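Zarkum Hand-Held Gripper, Model 7
Two-finger parallel tool for recording and testing household and light shop tasks
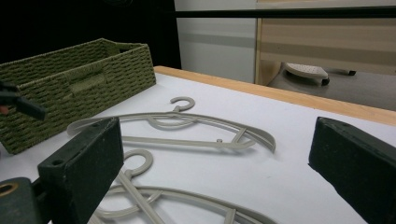 Finger view, open position, over two plastic hangers and a woven basket.

Overview

The Zarkum Model 7 is a two-finger gripper carried by a person. The operator closes it on real objects, in a real room, and the tool logs finger position and camera video together. The same fingers bolt to the Zarkum arm mount, so a task recorded by hand can be replayed or learned on an arm without changing the contact surfaces.

It is sold singly or in left and right pairs. Most buyers working on chores take the pair. Laundry, closet work and parts sorting all have steps that are slow with one gripper and ordinary with two.

What it is for

The Model 7 is a tool for finding out whether a chore can be done by a machine with two fingers. If a trained adult cannot do the job while holding a pair of these, an arm fitted with the same fingers will not do it either. If the adult can do it, the recordings show how many grasps it took, how wide the fingers had to open and where the time went.

We recommend running this test before any money is spent on an arm. Several customers have crossed chores off their list after a morning with the hand tool, and several have added chores they had assumed were out of reach.

Specifications

Fingers: two, parallel motion, interchangeable
Standard finger color: dark green
Drive: manual trigger on the hand tool; electric on the arm mount
Position logging: continuous, both fingers
Camera: single wide-angle, fixed to the body, looking out between the fingers
Recording start and stop: thumb switch, either side
Clock sync between paired units: by cable or by visual marker
Storage: removable card
Power: one rechargeable pack, exchangeable during a session
Part number, single unit: 1221
Part number, pair: 1498
Price, single unit: $1,221
Price, pair with sync cable: $1,498 until the end of September

The pair price does not include the arm mount. Mounts are quoted separately by arm type.

Chore readiness

The table below is our current view, based on bench work at the Karabulut test room and on reports from customers who agreed to share results. "Hand tool" means a person holding the Model 7. "Arm" means a two-arm setup running a trained policy with nobody steering.

Task: Put rigid items in a bin or basket
Hand tool: Easy
Arm: Usable with supervision

Task: Pick a plastic hanger off a flat table
Hand tool: Easy after short practice
Arm: Mixed; see notes

Task: Place a hanger on a rail
Hand tool: Moderate
Arm: Mixed

Task: Put a shirt on a hanger
Hand tool: Hard, needs the pair
Arm: Not ready

Task: Fold a towel
Hand tool: Moderate, needs the pair
Arm: Usable on one towel size at a time

Task: Sort mixed small hardware
Hand tool: Moderate
Arm: Usable if parts do not overlap

Task: Wipe a counter
Hand tool: Easy
Arm: Usable; corners are poor

Task: Button a shirt
Hand tool: Very hard
Arm: Not ready

"Usable" means that a person in the room can leave the arm alone between faults. It does not mean the arm is faster than the person. For every task in the table, the person is faster.

Notes on hangers

Hangers are a standard item in our test set and we get more questions on them than on any other object.

A hanger lying flat gives a two-finger gripper very little to hold. The hook and the bars sit close to the table, and the finger tips have to come down on both sides of a thin section without pushing it along the surface. On a smooth top the hanger slides. A person corrects for the slide without thinking. A policy has to have seen it in training.

Color matters as well. A light gray hanger on a white top has weak edges in the video, and much of what the camera picks up is a soft shadow along the bars. We keep this pairing in the test set. Policies trained only on dark hangers over pale tops did badly when we changed to gray, and homes contain both.

Hangers with an inner loop or swirl add one more failure. The finger tip can enter the loop in place of straddling the bar. The grasp then holds on lift but the hanger swings, and the hook ends up pointing the wrong way for a rail. Our grasp labels treat this as a failed pick even if the hanger reaches the basket.

When two hangers are close together, the hook of one may catch the frame of the other. The pair is useful in this case. One unit holds the lower hanger down while the other lifts.

In the last Karabulut round we logged 445 hanger picks with the arm mount. The most common fault was a slide during closing. The second was a good grasp followed by a late release over the basket, with the hook catching on the rim. The full fault log is supplied to registered owners on request.

Notes on baskets

Soft woven baskets are harder than plastic bins. The rim gives when touched, and the basket shifts if a hanger end presses against the side. Handle cutouts also confuse depth estimates on some sensors. For first trials we suggest a basket with a wide opening, set close to the items, with the long side toward the operator. Fixing the basket to the table makes the numbers look better and makes the result less useful.

Setting up a trial

1. Choose one chore and write down what counts as finished. "Both hangers in the basket" is enough. "Tidy table" is too loose to score.
2. Clear the top of anything that is not part of the chore.
3. Start the recording with the fingers fully open and the work in view.
4. Show the sync marker to both units if the cable is not used.
5. Perform the chore at a normal pace. Fast demonstrations train poorly.
6. Return the fingers to fully open before stopping.
7. Move the items and repeat. Change angle, spacing and which side faces up.

Keep failed attempts. Mark them as failed on the log sheet and leave them on the card. The Suvach software can filter them out later, and they are needed for training recovery moves.

Do not change finger type partway through a set.

Room and lighting

Even overhead light is preferred. Direct sun across the table will wash out pale objects. The room does not need to be plain. Furniture behind the table is acceptable and gives the position tracker fixed features to work from. A bare white wall filling the background is worse, and tracking may drop out on wide sweeps.

Tabletops can be any flat material. Glass and mirror finishes are not supported.

Fingers and wear

Fingers are a consumable part. The outer faces will scuff first and this has no effect on use. Check the inner contact faces at the start of each session. Replace both fingers of a unit together when the contact faces are rounded at the tip, or when a sheet of printer paper can be pulled free with the trigger fully closed.

Available finger sets:

Standard block, for bins, hangers, bottles and boxed goods
Narrow tip, for hardware, cutlery and pens
Soft face, for fabric and thin-walled cups

The soft face set wears fastest. It is the better choice for towels and the wrong choice for hangers, where the face folds around the bar and releases late.

Limits

The Model 7 does not measure grip force. Customers who need force data should wait for the next body, which has no release date.

The tool is not sealed. Do not use it for dishwashing, floor mopping or any task over standing water. Wiping with a damp cloth is permitted.

It should not be used on hot cookware, energized equipment, or anything with a blade that is not guarded.

Arm results depend on the arm. A task marked "Usable" above was run on our own mounts and may not carry over to an arm with more play in the wrist.

From the test room

"I am asked when an arm will do the laundry," says Hüsnü Özkan, who runs the Karabulut test room. "I can answer for one step at a time. Moving hangers to a basket, we are close. Getting the shirt onto the hanger, I would not put a date on it. The person holding our tool finds that step difficult too, and the person has a brain and two shoulders."

Compatibility

Recording software: Suvach 7 or later
Arm mounts: Zarkum mount plate, standard and offset
Earlier Zarkum fingers: not compatible; the hole spacing has changed
Third-party fingers: permitted, but position calibration must be redone

In the box

One Model 7 hand tool (two in the pair)
Standard block fingers, fitted
One battery pack and charger per unit
Sync cable, pair only
Printed marker sheet
Finger key
Log sheets, one pad

Ordering and support

Orders and mount quotes are handled by Flistilia. Include the arm type, the chore you plan to test and whether you need one unit or the pair. Replacement fingers ship from stock. Calibration service is by return to the workshop, and loan units are available to customers who own a pair.

Related items: Zarkum mount plate, standard; Zarkum mount plate, offset; narrow tip finger set; soft face finger set; Suvach site license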